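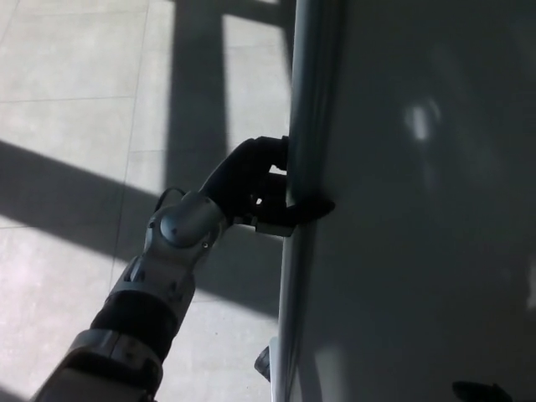
Equipment Sheets, Vol. 2, No. 11

Braron
Kobori Hand for Goria Arms
Door and Handle Setup, Care and Repair

Product number: KH-200
Fits: Goria arm, left or right side
Availability: In stock
Ships with: hand, hand cable, four wrist screws, hex key, spare finger pads, printed card with the closing settings

Overview

The Kobori hand is a black multi-fingered hand for the Goria arm. It is sold for work on ordinary doors, drawers and appliances, where the arm has to take hold of a bar, pull, and let go again without marking the surface behind it. The hand can be shown closing on a long tubular handle at mid-height, the position we use for setup in the steps below.

The hand bolts to the standard wrist joint. No adapter plate is needed on a Goria arm. Owners of other arms should contact us before ordering.

Before you start

Park the arm and turn off the main switch. Wait for the wrist light to go out. Clear the floor in front of the door you will use for the setup, and make sure the door can swing its full travel. Pick a door with a plain straight bar handle. Recessed grips and knobs can be done later with their own settings.

Any refrigerator or cabinet door will do, as long as the handle is tight. A loose handle gives a false reading on the pull test and you will end up doing the whole thing twice.

Mounting the hand

1. Wipe the wrist face with a dry cloth.
2. Line up the notch on the base of the hand with the notch on the wrist. It only goes on one way.
3. Start all four screws by hand, then tighten them in a cross pattern with the hex key from the box. Stop when the key starts to flex.
4. Plug the cable in at the back of the wrist joint, then at the base of the hand.
5. Leave a loop in the cable over the top of the joint. Do not tie it down. With the cable pulled flat, the plug at the hand end takes the strain every time the wrist bends.
6. Turn the wrist by hand through its full range in both directions. The loop should move freely and should not catch on the housing.

The domed cap on the wrist stays on during all of this. There is nothing under it for the owner to adjust.

Setting the close on a bar handle

Power up and open the Flurkik panel. Go to Hand, then Close, then Bar.

Bring the arm in slowly until the bar rests against the palm. The fingers should go around it from the side, with the upper fingers over the bar and the lower one underneath. Press Close Slow. Watch the tips as they come around. If a tip rubs on the door, open the hand, back the arm away by one step, and close again. A fingertip may reach past the bar toward the door, but it should not be pushing on the door when the hand is fully closed.

When you are happy with the position, press Save. The panel asks for a name. Use one that says which door it is. We have seen a lot of service logs with a list of saves called "test," and it makes phone support slow.

Next, run the pull test. The arm pulls on the closed door, releases, and pulls again, 18 times. Stand clear on the hinge side. At the end the panel shows Pass or Slip. On a Slip result, raise the grip setting by one and repeat. Do not go above grip 11 on appliance doors. Higher settings are meant for heavy gates and can bend a hollow handle.

Glossy doors

Polished and glossy panels can confuse the distance reading when there is strong light in the room. Bright floor tile makes it worse. If the arm stops short of the handle or closes early, lower a blind or do the setup at another time of day, then save again. The reading is taken again at each approach, so a setting saved in dim light may still need a second save for sunny hours. Flurkik lets you keep both under one door name.

Regular care

Every day of use: wipe the fingers and palm with a damp cloth. No solvent, no spray cleaner on the hand itself. Spray the cloth if you need to.

Every week: look at the cable loop and both plugs. Check the arm sleeve for tears. Open and close the hand with the arm parked and listen for clicking.

Every 200 hours: change the finger pads, check the wrist screws with the hex key, and run the pull test on one saved door. The hour count is on the Flurkik panel under Hand, then Hours. Reset it after the pads are changed.

Do not oil the finger joints. They run dry, and oil collects grit.

Changing the finger pads

Turn the power off and open the fingers by hand. Lift the edge of the old pad with a plastic tool and peel it toward the palm. Clean off any glue that stays behind. Press the new pad on from the tip down and hold it for a slow count of 18. Leave the hand open for 2 hours before closing it on anything.

Pads are sold by the full set. Please change the full set. One new pad among worn ones makes the hand twist on the bar.

Troubles and repairs

Hand closes but slips down the bar.
Worn pads, or polish on the handle. Clean the handle first. Then change the pads.

One finger does not move.
Power off, unplug the cable at the hand end, look for a bent pin, plug it back in. If the finger still does not move, the finger can be replaced on its own. Order part KH-F and give the finger position.

Hand opens partway through a pull.
Almost always the cable. Check that the loop has not been taped or tied. If the outer cover of the cable is cracked, stop using the hand until you have a new one.

Clicking at the wrist.
Check the four screws. If they are tight, the fault is inside the joint. Do not open it. Send in the wrist with the hand still attached so that we can test them together.

Panel shows Slip at every grip setting.
Try another door before you blame the hand.

Service

Hand repairs are done at our own bench. Hideaki Kamata runs the bench and answers the service mail himself on most working days. Send the serial number, the hour count and a short note on what the hand was holding when the trouble started. Pack the hand open, with foam between the fingers, and take the cable off. Hands that arrive closed have to be opened on the bench and this adds a day.

The service bench is closed for stock count during the first week of February. Parts orders still ship.

Spare parts

KH-P Finger pads, full set
KH-F Single finger, state position
KH-C Hand cable
KH-S Wrist screws, bag of four
GA-V Arm sleeve, black
GA-K Hex key

Warranty covers the hand and cable for 2 years. Pads are not covered. A bent finger from a grip setting above 11 on an appliance door is not covered.

Sheet revised November 16, 2023. Replaces the earlier sheet with the gray cover, which gave the wrong screw order.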